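Notes from the open day at the Bernora quarry and stone works, Varnedton, July 23, 2019

We left home early and took the old highway, as the bypass was down to one lane. Bernora sits on the far side of Varnedton, past the grain silos, and the turnoff is easy to miss coming from the south. Parking was in a paddock beside the weighbridge. It had rained overnight and the low end was soft, so the staff were sending everyone up the slope.

The tour cost nothing but you had to sign in at the gate shed and borrow a vest and a hard hat. Closed shoes were compulsory and a few people in sandals were turned back. Our group went first to the upper lookout, which is a fenced platform on the eastern rim. From there you can see down the benches to the working floor. The stone is a grey marble with paler veining, and the guide said the best of it comes from the lower benches, where there are fewer cracks.

They cut with diamond wire. A hole is drilled down from the top and another in from the face until they meet, then the wire is threaded through, joined into a loop and pulled around by a motor on rails. Water runs over the cut the whole time. The guide told us a large cut can take most of a shift, and that the slow part is getting the two holes to line up. We saw the wire stopped and then running. It was quieter than I had expected, more of a steady hiss than a grinding noise.

After the cut, the block is tipped onto a bed of rubble and dirt so it doesn't shatter. They weren't tipping on the day, but there was a video of it playing in the lunch room.

From the lookout we walked back down the haul road to the sawing shed. It is long and cold and the floor is wet from end to end, with grated drains down both sides. The gang saw takes a whole block and cuts it into slabs in one pass, and it had a block in it when we came through. You could only watch from behind a yellow line. Earmuffs were handed out at the door and most people kept them on.

Slabs then go to be backed with mesh and resin if they need it, and on to the polishing line. The polisher has a row of heads that start coarse and get finer. They had set out sample tiles on a trestle, one from each stage, so you could run your hand along them. The first ones feel like concrete. The shine only really turns up near the end, and the colour gets a good deal darker with it. Honed finish, which stops short of the full polish, is what the guide recommended for kitchens, on the grounds that marks from lemon juice and vinegar don't stand out as much.

The showroom was the last stop. It is shared with Claltlow, who do the benchtops and bathroom pieces and have a separate workshop behind the main shed. That workshop wasn't open. Offcuts were for sale in bins outside, cash only, and they were popular. We bought 2 small pieces for use as pastry boards, plus a thin one for the garden. There was also a price list for seconds, but you need a trailer and they won't load onto a roof rack.

Lunch was a sausage sizzle run by the local fire brigade. The line was long at noon and gone by half past. Tea and coffee were in the lunch room, where there was also a wall of old photos from when the place was MacPherson and the blocks went out by rail. The siding is still there, behind the fuel tanks, though the track has been lifted. I would have liked more on the history. The captions were short and several of the photos had no date at all.

A few things for anyone thinking of going next time:

- Tours run until 3, but the last one skips the lookout.
- Prams can't go past the sawing shed.
- Bring a warm layer. The shed was colder than the paddock.
- The toilets are beside the weighbridge and there are none further in.
- Phone reception is poor once you drop below the rim.

The open day was held in June last year and the guide thought it might go back to that. The office keeps an email list, and there was a sheet to sign at the showroom counter. We put our names down. The drive home was slower, with trucks on the hill out of Varnedton, and we stopped at the bakery there, which was still open and had pies left. 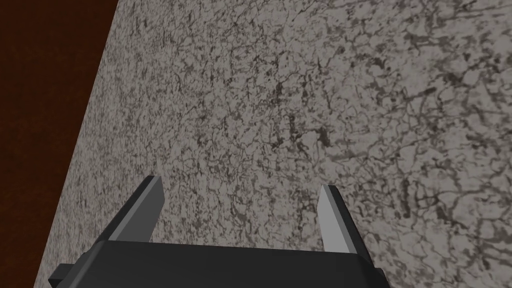
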